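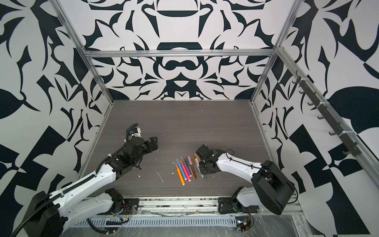 **Felt tips: store flat, or tips down?**

**bresimell_vk** · July 1, 2024

Bought a mixed lot of markers in January, 500 in all, for the craft room. Mine live flat in a drawer. A supplier's leaflet says tips down. Water-based ink, fibre tip. Does it matter over 20 weeks or so of light use?

**Clevov**

Flat is correct for single-ended water-based pens. Tips down floods the nib and you get blobs on the first stroke. Tips up starves it. Caps matter more than either.

**odukoya4**

> Flat is correct

Disagree. Flat is correct for double-ended pens. For single-ended ones I keep them tips down in a block and have lost 4 in two years. The olive and brown go first here, whichever way they lie.

**Clevov**

Two years in a block with a lid, or an open block? Dust on the caps gets into the barrel when you pull them.

**odukoya4**

Open. I wipe it out monthly.

**florencia_y**

Colour order is the other thing. I sort orange, blue, pink, purple, then the earth colours, and put the tan last. It takes 10 minutes and you spot a missing cap at once. A heap on the table tells you nothing.

Also sweep the board before you lay them out. White crumbs on dark grey are easy to see, less so once they are stuck to a nib.

**bresimell_vk**

Board is wood-grain, so the bits catch in it. Soft brush or damp cloth?

**florencia_y**

Brush first, along the grain. Cloth after.

**Clevov**

Cloth only if the surface is sealed.

**bresimell_vk**

It is. Will split the lot: half flat, half tips down, same drawer depth, and weigh a few from each in January. Scale reads to 10 mg.

**odukoya4**

Weigh them with caps on, and note which cap goes with which pen. They vary.

*Vasilis Kovačević (moderator): moved from General to Storage.*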